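# Moving the backup box to a new router

My old router had been dropping the wired connection to the backup box every few nights, so in July I replaced it with a Vistesent one. The internet side took five minutes. The backup box took the rest of the evening.

The box is called mitton and it runs a plain Debian install with two disks and no screen. It had a static address from the old network, which used a different range from the new one. I knew this and forgot it. After the swap, mitton was up, the link light was on, and nothing could reach it.

I didn't want to carry a monitor down to the closet, so I gave my laptop a second address in the old range:

`sudo ip addr add 192.168.5.63/24 dev enp3s0`

After that SSH worked on the old address. I changed the box over to DHCP, set a reservation for it on the router, and rebooted. It came back on the new range at .161.

Next problem: the nightly rsync job still failed. The log had this in it 11 times:

`ssh: connect to host mitton port 22: No route to host`

The name was still going to the old address. I had put it in `/etc/hosts` on the desktop a long time ago and never took it out. I deleted the line and the job connected, then stopped to complain about the host key, which I checked against the one on the box before accepting it.

The last thing was the NFS export. `/etc/exports` only allowed the old range, so the mount was refused. I edited the range, ran `sudo exportfs -ra`, and it mounted.

I now have a text file called `network-notes` with every place I've typed an address by hand. There were more than I thought, including one in a cron script on imier, the little machine that runs the print queue. That one would have failed quietly at the end of the month.

I haven't touched the IPv6 settings yet. The router has them off by default and I'll leave them that way until I've had a full week without a missed backup.

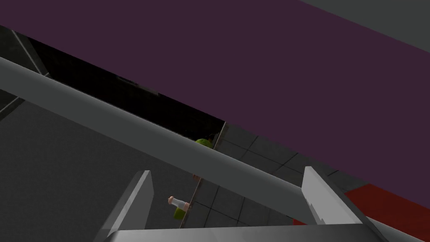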